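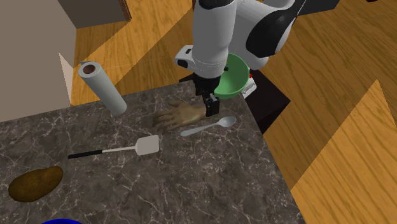

A robot arm above a model hand on a marble countertop. Computer rendering.

Ploken Ships Kikotico 4.2 and Asks Users to Wait Before Trusting It

FLANDBY, 10 February 2020 – Ploken today released version 4.2 of Kikotico, its operating system for tablets and small phones. The update is meant to fix the battery drain and dropped Wi-Fi connections that followed version 4.1 in January. The company says it believes the fixes work. It also says it believed that last time.

Version 4.1 was tested on 45 devices before it went out, nearly all of them new and nearly all of them sitting on desks in the Flandby office. Owners of older tablets found the trouble within a day. Ploken received 1,495 battery complaints before the update was pulled, along with a smaller pile of messages about Wi-Fi that took longer to sort because many of them described two or three problems at once.

"We told people 4.1 would make their tablets last longer, and for a lot of them it did the reverse," said Dalia Amrani, head of software releases at Ploken. "I'm not going to stand up and say 4.2 is the fastest, smoothest version we've ever made. Every company says that about every update. I'd like to see what the numbers look like in three weeks."

For 4.2, the company gave early copies to 2,000 owners who had signed up through the Settings menu. Most reported that standby battery life had gone back to where it was under 4.0. Ploken cautions that people who sign up for early software tend to be patient, tend to charge often and tend to own newer hardware, so their results may say little about a four-year-old tablet that lives in a kitchen drawer.
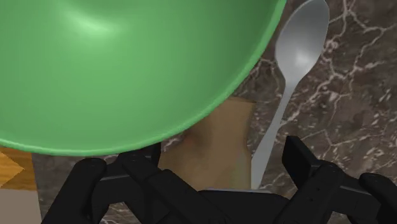 The drain came from the background sync service, which kept waking the processor to look for mail even when mail was turned off. That service has been rewritten. The Wi-Fi fault has been harder to pin down. Engineers found one cause, a bad timer in the code that rejoins a known network after sleep, and fixed it. They suspect there is a second cause on some home routers and have not been able to make it happen on demand.

Also in version 4.2:

The on-screen keyboard no longer covers the Send button in landscape view.
Alarms set before a time zone change now go off at the right hour.
The lock screen clock can be made smaller.
The "Smart Boost" switch has been removed. Ploken reviewed what the switch did and could not measure a difference with it on or off.

The new Filali voice assistant, promised for this release, is not included. Amrani said it still misheard too many plain requests in rooms with a television on, and that she was tired of seeing assistants shipped as a finished feature and then quietly labeled a beta. No new date has been set.

Kikotico 4.2 will be sent out in stages. Tablets that already have 4.1 will be offered it first. Owners who are still on 4.0 and have no complaints are advised to stay there for now – the security patches in 4.2 are also available for 4.0 as a separate download. Phones will follow once the tablet results are in.

Users can check for the update under Settings, then System, then Updates. A backup is recommended. The list of known problems, including those with no fix yet, is posted on the Ploken support page.

About Ploken
Ploken makes the Kikotico operating system and the tablets and phones that run it. The company is based in Flandby.

Press contact
Ploken Press Office, Flandby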